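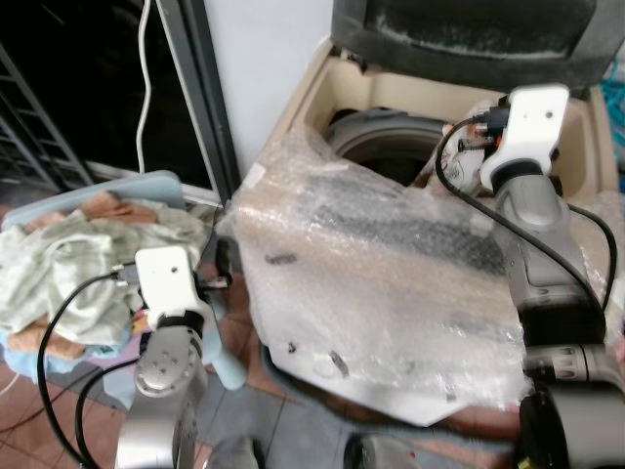 Top-loading washing machine with the lid raised.

FOR IMMEDIATE RELEASE

Helness Removes "Solid Brass" and "Handmade" Wording From Lamp and Tray Listings

Online seller says it could not back up the claims and doubts many other shops can either

HALLACH - Helness, an online seller of brass lamps, serving trays, incense holders and other metalware for the home, has rewritten 265 product listings after checking what its suppliers meant by "solid brass," "pure brass" and "handmade." In most cases the supplier could not say, or gave an answer that did not match the paperwork.

The company went through all 1179 listings in its metalware section. It found 832 that could stay as they were. The 265 rewritten listings now carry plainer wording, and the remainder have been taken down until someone can explain what the items are made of.

"We copied the supplier's words onto our pages for years and so did every shop we compete with," said a Helness spokesperson. "A phrase like 'pure brass' sounds like it has been checked. Brass is a mix of metals to begin with, so we would like to know what the pure part was supposed to be."

What was wrong with the old listings

The most common problem was plating. A number of trays sold as solid brass have a thin brass-colored finish over another metal. They are usable trays, and some customers like them better for being light, but a plated tray can't be scrubbed and polished the way a solid one can. Anyone who took a hard paste to one on the strength of the old listing had good reason to be annoyed.

"Handmade" caused more arguments. Several suppliers use the word for a lamp that is cast in a mold and then cleaned up with a file. Others use it when a person does the packing. Helness has stopped using it unless the supplier can describe which steps are done by hand, and in those cases the listing now names the steps. "Hand-finished" has been dropped completely. The company says it never got the same definition twice.

"Antique style" stays for now, on the grounds that most buyers already know it means new.

Weights are a smaller matter but drew the most complaints. Listings often gave the weight with the carton included. A buyer who orders a heavy temple lamp and receives a light one in a heavy box has been told something close to the truth, and Helness would like to do better than close. Weights on the rewritten pages are for the item alone, taken from the Helness shipping bench. Where a lamp comes with a glass chimney or a loose stand, the page says whether that was on the scale.

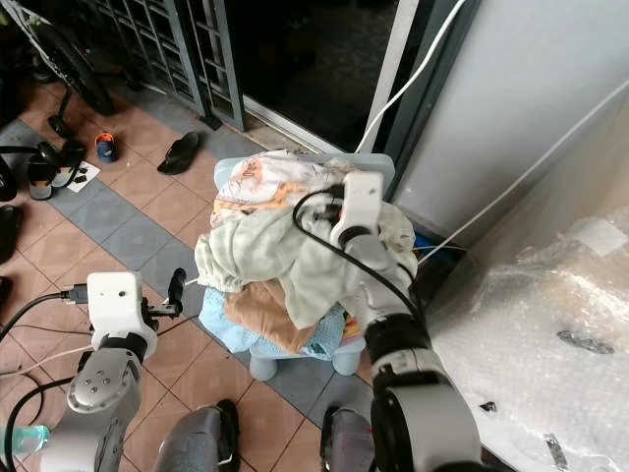

Page 2 of 2

No new certification mark

Helness was offered a place in the Plarnel seal program, under which a shop may show a gold badge next to each metal item it sells. The company declined. Under the terms it was sent, a seller fills in a form, pays a yearly fee and receives the badge. Helness asked whether anyone would look at a tray and was told that spot checks were "under consideration."

"It may turn into something useful," the spokesperson said. "At the moment it is a picture of a seal. Our customers have seen plenty of those."

Listings will carry a short line of text in place of a badge. It states the base metal, the finish if there is one, and where the information came from. If the only source is the supplier's word, the line says "per supplier." Helness expects this to hurt sales of some items and says that early signs already point that way.

One range, relabeled

The first full range to go back on sale under the new wording is the Villanueva oil lamp, a footed lamp for a shelf or prayer corner that comes in 2 sizes. It was previously described as "pure solid heavy brass, handmade by master artisans." The new listing reads "cast brass, machine-polished, lacquered, per supplier and our own scratch test." The lamp has not changed and the price has not changed either.

Buyers should know that the lacquer will go dull near the wick with regular use. The old page promised a "lifetime shine." Helness has no idea whose lifetime was meant and has removed the promise. The small size holds enough oil for an evening; the large one should not be filled above the inner ridge, a point the earlier listing left out.

Limits of the review

Helness does not claim that its pages are now correct in every detail. The checks were done with a magnet, a scale, a file mark on the underside of sample pieces, and a long run of emails. A magnet will show up steel and iron. It will not tell brass from brass-colored zinc, which is where the file mark comes in, and a file mark tells you about one piece out of one carton. Suppliers change factories without saying so. A listing that was right in April may be wrong by the next delivery, and the company plans to repeat the checks on new stock as it arrives - though it would rather be judged on whether it does so than on having said it.

Customers who bought an item from one of the rewritten listings can return it under the wording that was on the page when they ordered. The item may be used, polished or tarnished. The order number is enough, and the original box is not needed.

About Helness

Helness sells metalware, low tables, lamps and kitchen goods online from its warehouse in Hallach. It ships to homes, restaurants and small shops. It has won no awards for its product descriptions.

Press inquiries: use the contact form on the Helness website and choose "Media." Sample pieces can be borrowed for testing, including testing that leaves a mark.

###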